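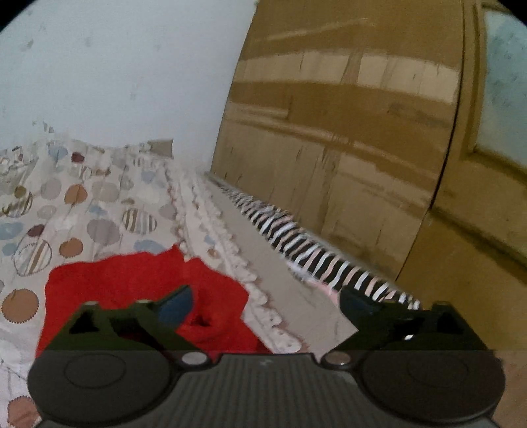
Wie lange braucht man, um ein Schlafzimmer so aufzuräumen, dass Bett und Kleiderschrank wieder benutzbar sind? In unserem Projekt waren es im Mittel 14 Minuten pro Zimmer, wenn die Kleidung vorher sortiert wurde.

Projektbericht »Ordnung im Schlafzimmer«
Mebrat Wolde und Elżbieta Żak
Abgabe: 10. Oktober 2025

Ausgangslage
Im Wohnheim Norkar sind die Zimmer klein, und das Bett dient tagsüber als Ablage. Was dort liegt, wandert abends auf den Stuhl und morgens zurück. Wir wollten wissen, ob eine feste Reihenfolge beim Aufräumen Zeit spart.

Vorgehen
Wir verglichen 2 Reihenfolgen. Bei der ersten wurde jedes Teil einzeln vom Bett genommen, gefaltet und in den Schrank gelegt. Bei der zweiten wurde zuerst alles auf dem Bett sortiert – Tücher, Oberteile, Hosen – und danach stapelweise eingeräumt. Die Tagesdecke blieb in beiden Fällen liegen. Insgesamt wurden 340 Teile eingeräumt.

Ergebnis
Die zweite Reihenfolge war schneller, vor allem bei Schränken mit schwergängiger Tür. Bei großen Tüchern gab es kaum einen Unterschied, weil sie auf dem Bett ausgebreitet werden müssen und dann den Platz für die Stapel belegen. Wir haben sie ab dem dritten Zimmer zuletzt gefaltet. Die Messung im Zimmer neben der Waschküche wurde wegen einer Unterbrechung nicht gewertet.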